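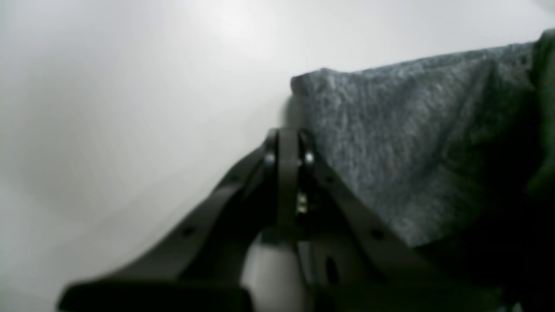
Section 4: House rules for fabric runs

I wrote this part of the Burnen cell guide after my first winter with the thing, so it's a mix of what the shop standard asks for and what I do myself. Read it once before you power up, then keep it by the bench.

4.1 Before you start

1. Find the stop button and press it. I know, you pressed it yesterday. Press it again, then reset.

2. Walk the edge of the table and look underneath, too. Loose cable loops are the thing I write up most. Anything the arm or your foot could catch gets tied back (hook-and-loop straps only, please, no zip ties on moving lines). 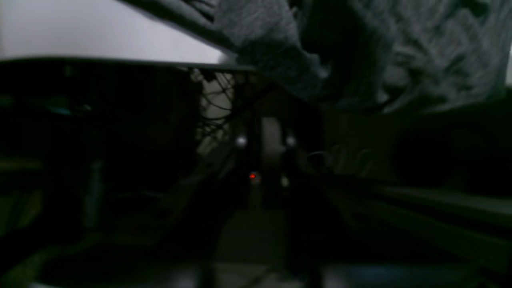
Fig. 4-2. Cables hanging under the edge, gray fabric above.

3. Set the speed to 60 percent for any cloth you haven't run before. I don't care how well it went on the last one!

4. Wipe the white surface and check it for specks and lint.

4.2 Picking up cloth

5. Lay the fabric down with a fold or a ridge facing the fingers. A flat single layer gives them very little to grab, and you'll be there all afternoon.

6. Close slowly and stop as soon as the cloth is held between the two fingers. Squeezing harder just marks knits.
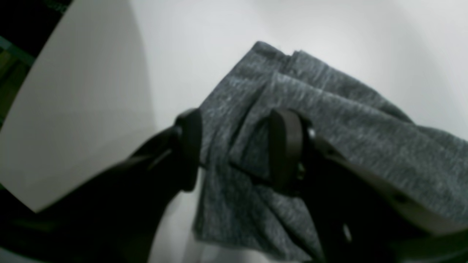
7. Keep your hands out while the fingers are closed. If a fold snags, hit stop first and free it second. I still catch myself reaching in, and I wrote the rule.

CAUTION: Never tug cloth out of a closed gripper. Open it from the panel, wait for the arm to settle, then take the cloth away.

4.3 Between runs

8. Open the fingers all the way and back them off until there's clear surface between the pads and the cloth.

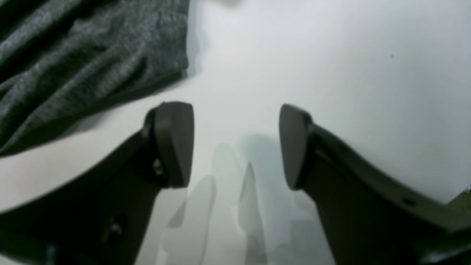
Itow Burnen Guide, Issue 3, page 208

9. Look over both pads for fuzz and check that the screws are snug. Finger-tight is not snug.

10. Write the cycle count in the log. At 1,792 cycles I swap the pads, even when they look fine.

Note: The Breltamville shop keeps its log on paper and so do I. If yours is on a tablet, print a copy at the end of January and put it in the binder.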